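The Table Stays

My aunt left Warnetville in August and gave me her kitchen table on the way out. She also gave me 26 jelly jars and a lamp that hums, but the table is the one I have to walk around.

It seats eight. I have a cat named Obi and, on good weekends, my brother Eren, who eats standing up. The movers charged me 380 dollars to bring it two towns over, and then one of them asked if I had measured the door. I had measured the door. I had not measured the hallway after the door, so the legs came off and two of the bolts went wherever bolts go.

My neighbor Zhiqiang Fu came by with a socket set and a lot of patience. He told me I could sell the thing for 40 bucks and buy something that fit. I said it had sentimental value. He looked at the hallway for a while and went back to tightening.

What I can't work out is how my aunt kept hers clear. Mine collects mail, then the things I put on the mail so I won't forget the mail.
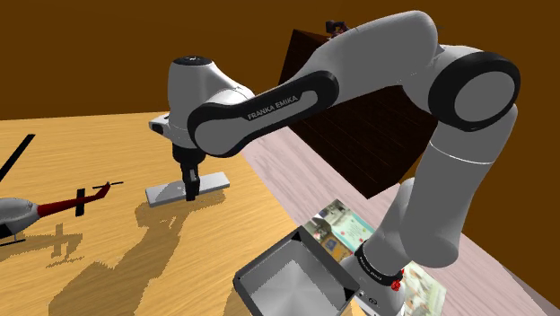
I tried a rule: nothing stays overnight. It lasted 2 nights. Then a tax form came, and it seemed rude to move it.

So now I eat at the north end and do paperwork at the south end, and Obi has the middle, where the sun gets in after lunch. Eren says he might sit down at Thanksgiving if I find him a chair.

Filed under: House Stuff, Family

Recent posts
The Lamp Still Hums
Jelly Jars, Free to a Good Home
Driving Out to Tonasness for a Rug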